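## 4. Why people keep things they could throw away 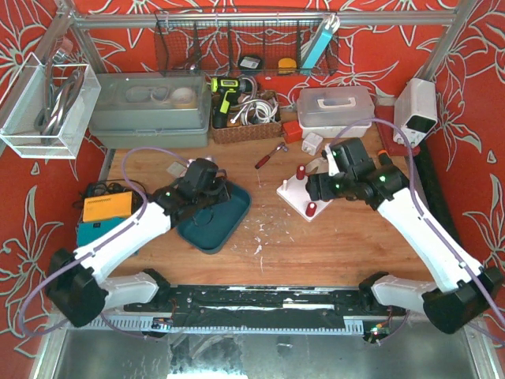
**Figure 4.** Small items kept in a hanging wire-mesh basket and a wall-mounted bin, with a lidded toolbox at the back of the table.

What makes a household hold on to a spare part long after the thing it belonged to is gone? Mostly the memory of one time when a spare part saved the day, and that single memory seems to outweigh years in which the box was never opened.

We had not planned to write a section on spare parts at all. The study set out to follow how small repairs get done at home, and the interview guide had just one question on leftovers ("Do you keep any bits and pieces?"), placed near the end as a way to wind down. It turned into the part of the interview people liked best! Several of them got up mid-sentence to fetch a drawer. One interview that had been drifting along for half an hour ran on for another 70 minutes once the drawer was on the kitchen table.

The material in this section comes from 35 households in two towns, Jindix and Gollik, visited in person by the second author, Pornthip Siriwan. At each home the residents were asked to bring out everything they thought of as "spare" and to say, for each item, what it was from and what it might be for. Items were logged one by one in their words, not ours. The full log holds 1,327 items. Of these, 882 could be matched by the residents to a particular object, such as a lamp, a bicycle or a kitchen cupboard, and the rest could not.

We want to stay with that second group for a moment, because it surprised us. Earlier in the project we had assumed that an item with no known origin would be the first to go. The residents did not see it that way. A hinge whose cupboard is known can be thrown out the day the cupboard is thrown out. A hinge that came from nowhere in particular never reaches that day. As one retired bus driver in Gollik put it, "If I don't know what it's for, how would I know I don't need it?" We heard some form of this in both towns and from people of very different ages, and it deserves to be taken seriously as a way of reasoning. Unmatched parts were described as "general," "handy" or "for something," and they were often kept closer to hand than the matched ones.

### 4.1 Containers come first

The order in which people sort is less tidy than the manuals on home organization suggest. Those manuals tell the reader to group the items and then find a container for each group. Our residents nearly always began with the container. A cookie tin was empty, so it became the tin for screws. When the screws no longer filled it, picture hooks moved in, and then a roll of tape, and by the time of our visit the tin was called "the wall tin" and had a firm identity in the household. Everybody in the home knew what belonged in it, though they explained the rule in different ways.

Napaporn Saithong, the first author, has called this "sorting by room left over" in her earlier work on garden sheds, and the term fits well indoors too. It helps explain why two homes with nearly the same contents can look so different when the drawers are opened. It also explains a complaint that came up again and again, which was that a newly bought organizer with many small compartments had made things worse. The compartments had to be filled with something. One couple had divided their screws by length to suit the new box, then found that they never looked for a screw by length, only by what it had last held up.

Three kinds of place turned up in almost every home:

- a place for things used this month, usually open and near the door
- a place for things with a known purpose, usually with a lid
- a place for everything else, often a drawer in the kitchen

The third was talked about with far more affection than the other two. Children were allowed into it. Guests were sent to it for a pencil or a rubber band. Two residents had moved the contents of such a drawer from one home to the next without taking anything out, in one case by carrying the whole drawer on a passenger's lap.

### 4.2 The story of the one time

Nearly every resident told us a rescue story. These stories are short and they follow a pattern – something breaks at a bad moment, the stores are closed, and the right piece is found at the bottom of a jar. A washer stops a leak on a holiday weekend. A shoelace holds a stroller together. What struck us is how old many of the stories were. When we asked for a second one, people often laughed and said they would have to think about it.

It would be easy to read this as a mistake in judgment, and Verhoeven's study of attics does lean that way, treating rescue stories as excuses made up after the fact. Our log points in a gentler direction. The cost of keeping a jar of washers is close to nothing, it takes up a corner of a shelf, and the reward when it comes is large and gets retold for years. Residents also spoke about the pleasure of looking through the parts, which had little to do with finding anything. "I go in for a battery and come out twenty minutes later," said a schoolteacher in Jindix, who was plainly delighted about it.

There are limits to what can be drawn from this. People who throw everything out may have been less willing to let a researcher in, and we have no way of knowing how many such homes there were. The towns are close together and share a hardware store. The visits also ended in April, just before the season when many residents said they clear things out, so the log probably shows the drawers at their fullest. A return visit to the same homes in the fall would be a fine way to test this, and most of the residents have already said we can come back.

### 4.3 Labels

Written labels were rare, and where they existed they were often wrong. A jar marked "fuses" held buttons. The family knew it held buttons and saw no need to change the label, as anyone looking for buttons knew to look in the jar marked "fuses." We found this sort of thing in homes that were otherwise very orderly. The Briverex guidelines for shared workshops, which ask for a label on every container, rest on the idea that the person looking is a stranger to the place. At home that person is rare, and the label is left to age along with the jar.

Section 5 turns to what happens when a stranger does arrive, in the form of a new partner, a lodger or an adult child moving back in.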